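인쇄 | 이메일로 보내기
최종 수정: 2018년 9월 19일
공유 8 · 댓글 2

4. 배역의 인계와 연습 기록

4.1 인계가 일어나는 조건

앞 장에서 저는 클리르노몽(Clirnommont)의 아마추어 인형극단이 한 작품을 여러 계절에 걸쳐 다시 올리는 방식을 설명하였습니다. 이 장에서는 그 과정에서 조종자가 바뀔 때 무엇이 전달되고 무엇이 전달되지 않는지를 살펴봅니다. 아마추어 극단에서는 조종자가 바뀌는 일이 예외가 아니라 보통의 일입니다. 단원은 이사를 가고, 시험을 보고, 아이를 낳고, 때로는 특별한 이유를 말하지 않고 쉬게 됩니다. 직업 극단이라면 계약서에 이러한 경우를 위한 조항이 있겠지만, 제가 관찰한 극단에는 그런 문서가 없었습니다. 그 대신에 단원들이 ‘넘겨주기’라고 부르는 관습이 있었습니다.

넘겨주기는 보통 공연이 모두 끝난 다음이 아니라 공연 기간의 중간에 시작됩니다. 떠날 조종자는 인형을 그대로 들고, 새 조종자는 바로 뒤에 서서 그 손목의 높이를 따라 합니다. 이때 말은 거의 하지 않습니다. 러리드 러더퍼드(Ruaridh Rutherford)는 면담에서 이 시간을 “남의 숨을 빌리는 시간”이라고 표현하였습니다. 그는 늙은 우체부 인형을 오랫동안 맡았고, 나중에 그 인형을 다른 단원에게 넘겨준 사람입니다. 그의 표현은 조금 시적이지만, 실제로 연습실에서 제가 본 것과 잘 맞습니다. 새 조종자는 먼저 호흡의 속도를 맞추고, 그 후에야 손을 움직이기 시작했습니다.

선행 연구에서는 인형의 움직임을 주로 관객의 시선에서 분석하는 경향이 있었습니다. 이 관점은 공연의 효과를 설명하는 데에는 도움이 되지만, 같은 효과가 다른 사람의 손에서 어떻게 다시 만들어지는지는 설명하지 못합니다. 그래서 저는 관객석이 아닌 막 뒤에 앉아서 기록하는 방법을 선택하였습니다. 막 뒤의 자리는 좁고 어두워서 글씨를 쓰기에 불편하였습니다. 그러므로 제 현장 노트의 일부는 연습이 끝난 직후에 기억에 의하여 보충한 것이며, 이 점은 자료의 한계로 밝혀 둡니다.

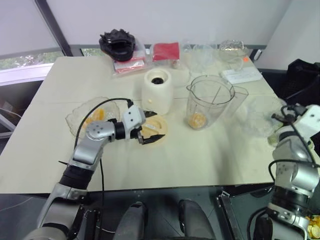
두 번째로 살펴볼 조건은 공연 장소입니다. 극단은 두 곳에서 정기적으로 공연합니다. 하나는 구시장 옆의 멘디스(Mendis) 홀이고, 다른 하나는 강 건너편 클론드소프(Clondthorpe)에 있는 학교 강당입니다. 멘디스 홀에는 관객이 최대 200명까지 들어갈 수 있으며, 무대 바닥이 앞쪽으로 조금 기울어져 있습니다. 학교 강당의 바닥은 평평합니다. 사소한 차이로 보일 수 있으나, 조종자에게는 매우 중요한 차이입니다. 기울어진 바닥에서는 인형의 발이 뜨지 않도록 팔꿈치를 계속 낮추어야 하고, 이 습관이 몸에 밴 사람은 평평한 바닥에서도 인형을 무릎 꿇은 것처럼 보이게 만들기 쉽습니다. 우체부 인형의 경우, 관객은 이 낮은 자세를 노인의 걸음으로 이해하였습니다. 그러나 러더퍼드는 처음에 그런 의도가 없었다고 말하였습니다.

이 사례는 넘겨주기의 내용이 원래의 의도와 반드시 일치하지는 않는다는 것을 보여 줍니다. 새 조종자는 학교 강당에서 배역을 물려받았기 때문에 팔꿈치를 낮출 필요가 없었지만, 그래도 낮추었습니다. 왜 그렇게 하느냐고 제가 질문하였을 때, 새 조종자는 “우체부는 원래 그렇게 걷는다”고 대답하였습니다. 바닥의 기울기 때문에 생긴 자세가 인물의 성격이 된 것입니다.

4.2 연습 공책

극단에는 ‘백스터 공책’이라고 불리는 기록물이 있습니다. 백스터(Baxter)는 극단이 처음 공연한 작품에 나오는 개의 이름이고, 공책의 표지에 그 개의 그림이 붙어 있어서 이런 이름을 얻었다고 합니다. 공책에는 대사의 변경, 조명의 순서, 인형의 수선 내역이 적혀 있습니다. 필체는 여러 사람의 것이고, 어떤 쪽은 연필이 번져서 읽기 어렵습니다. 저는 극단의 허락을 받아 이 공책을 열람하였으며, 단원의 개인 사정이 적힌 부분은 인용하지 않았습니다.

흥미로운 점은 공책에 조종법에 관한 설명이 매우 적다는 것입니다. 수선에 관한 기록은 아주 자세합니다. 예를 들면 우체부 인형의 왼쪽 어깨 끈을 어느 구멍에 다시 걸어야 하는지, 어떤 접착제가 겨울에 갈라지는지가 적혀 있습니다. 반면에 우체부가 편지를 떨어뜨리는 장면, 즉 관객이 가장 많이 웃는 장면에 대해서는 “천천히. 더 천천히.”라는 메모만 남아 있습니다. 이 메모가 누구의 것인지는 확인하지 못하였습니다.

저는 이 불균형을 기록의 부족이라고 평가하고 싶지 않습니다. 단원들은 글로 쓸 수 있는 것과 옆에 서서 배워야 하는 것을 나름대로 구별하고 있었던 것으로 생각됩니다. 다만 이 구별이 언제나 성공적이었던 것은 아닙니다. 4월의 재공연에서는 떠난 조종자와 새 조종자가 함께 연습할 기회가 없었고, 새 조종자는 공책만 보고 편지 장면을 준비해야 했습니다. 그 결과 장면이 지나치게 느려져서, 원래 35분이던 공연이 눈에 띄게 길어졌습니다. 어린 관객들은 편지가 바닥에 닿기 전에 이미 다른 곳을 보고 있었습니다.

그림 2. 물결 모양 테두리의 유리그릇과 주황색 과일 조각. 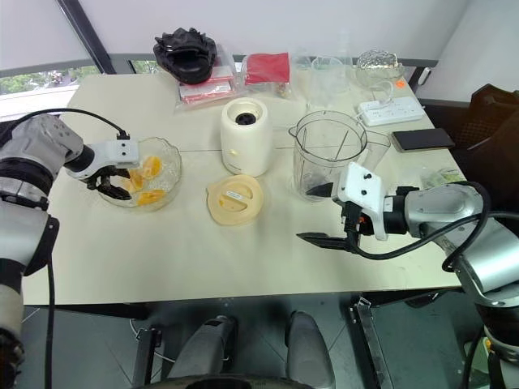
재공연이 끝난 뒤에 극단은 이 문제에 대하여 긴 이야기를 나누었습니다. 일부 단원은 공연을 영상으로 찍어 두자고 제안하였습니다. 다른 단원들은 이에 반대하였는데, 영상은 객석에서 보이는 모습만을 남기고 막 뒤의 몸은 남기지 않는다는 것이 이유였습니다. 이 반대 의견은 앞에서 제가 선행 연구에 대하여 지적한 문제와 비슷합니다. 논의 끝에 영상을 찍되 막 뒤에서 찍기로 하였으나, 제가 현장 조사를 마칠 때까지 이 계획은 실행되지 않았습니다.

이 논의에서 러더퍼드는 조금 다른 의견을 내었습니다. 그는 느려진 장면이 실패였는지를 먼저 물어야 한다고 말하였습니다. 그의 생각에 따르면, 새 조종자의 우체부는 이전보다 더 피곤해 보였고, 그것은 극의 마지막 장면과 오히려 더 잘 어울렸습니다. 문제는 속도 자체가 아니라, 음악이 바뀐 속도를 따라가지 못한 데에 있었다는 것입니다. 아코디언 연주자도 이에 동의하였습니다. 연주자는 편지가 떨어지는 순간을 눈으로 보지 않고, 조종자의 발이 바닥을 긁는 소리를 듣고 신호로 삼아 왔습니다. 그런데 새 조종자는 고무창이 있는 신발을 신고 있었기 때문에 그 소리가 나지 않았습니다.

신발에 관한 이 사실은 공책의 어디에도 적혀 있지 않았습니다. 이전 조종자는 자신의 발소리가 신호라는 것을 몰랐고, 연주자는 다른 사람들도 당연히 알고 있다고 믿었습니다. 따라서 넘겨주기는 조종자 두 사람 사이의 일로 이해되고 있지만, 실제로는 무대 주변의 여러 사람이 함께 참여하는 과정이라고 보는 것이 더 적절합니다. 이 과정에 참여하는 사람이 스스로 참여하고 있음을 알지 못하는 경우도 있습니다.

4.3 인형의 마모와 배역의 기억

마지막으로 인형 자체에 대하여 간단히 언급하겠습니다. 우체부 인형의 손잡이는 오랜 사용으로 한쪽이 닳아 있었습니다. 이전 조종자가 엄지손가락을 놓던 자리입니다. 손이 작은 새 조종자는 그 자리에 엄지가 닿지 않아서 처음에는 손잡이에 천을 감았습니다. 그러나 천을 감으면 인형의 고개가 잘 돌아가지 않아서, 며칠 후에 천을 풀고 손목의 각도를 바꾸었습니다. 그 이후로 우체부는 고개를 돌리기 전에 몸을 먼저 조금 기울이게 되었습니다. 단원들은 이 새로운 동작을 좋아하였고, 클론드소프의 공연에서는 아이들이 같은 동작을 따라 하였습니다.

손잡이를 새것으로 교체하자는 의견도 있었으나 받아들여지지 않았습니다. 공책에는 “손잡이는 그대로 둔다”고만 적혀 있습니다. 이 결정에 경제적인 이유가 있었는지, 또는 인형에 대한 애착 때문이었는지를 제 자료만으로는 판단할 수 없습니다. 면담에 응한 단원들의 대답도 서로 달랐습니다. 다음 장에서는 손잡이의 형태가 다른 줄인형의 사례를 다루고, 막대인형에서 관찰한 인계 방식이 그 경우에도 나타나는지를 비교하겠습니다.

인쇄 | 이메일로 보내기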